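Home | Syllabus | Handouts | Labs | Contact

Household Electricity for Renters — Handout 4: Power Strips and What You Plug Into Them

Okay, so last week we got as far as the wall outlet and I promised we'd move on to the thing most of you have behind the couch. I grew up in an apartment in Anville with 2 outlets per room, so I have feelings about power strips.

Start with the sockets themselves. A plain strip takes one kind of plug. A multi-standard strip has slits going several ways, some straight and some at an angle, so that plugs from different countries will fit in the same spot. Handy if you travel or if your roommate brought a kettle from home! But fitting is only about shape. The strip doesn't change the voltage, and a hair dryer made for one voltage can be ruined (or worse) on another. Read the label on the plug or the appliance first, every time.
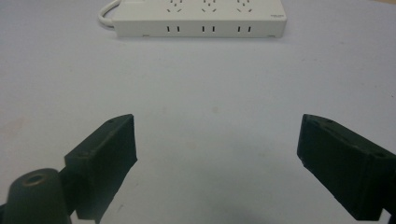
Some strips also have openings along the side, for slim two-pin plugs. I like these for lamps and phone chargers, but please remember that every opening on the strip draws through the same cord. More places to plug in does not mean more power to go around.

Now the arithmetic, which I know you've been waiting for. Watts add up. Say you have a lamp at 52 watts and a monitor at 200 watts. Together that's 252, and an ordinary strip in good shape should handle it easily. Add a space heater and you're in another world — heaters go straight into the wall, please, and I will keep saying it until July.

Where to put it: a hard, flat surface with some air around it. Don't run the cord under a rug, don't pinch it behind a bed leg, and don't plug one strip into another (the Ostuvley dorm people, you know who you are).

For next time, find the rating on a strip at home. It's usually tiny print, so bring a flashlight. Write down the maximum load, add up what's plugged in, and bring both numbers to class. If the print has worn off and you can't read it, write that down too and we'll talk about replacing it.

Related handouts
Reading an appliance label
Extension cords, indoor and outdoor
What the breaker is for
Plug shapes and travel adapters

Vadby Evening Classes | Contact the office | Updated 2025-04-09 | Back to top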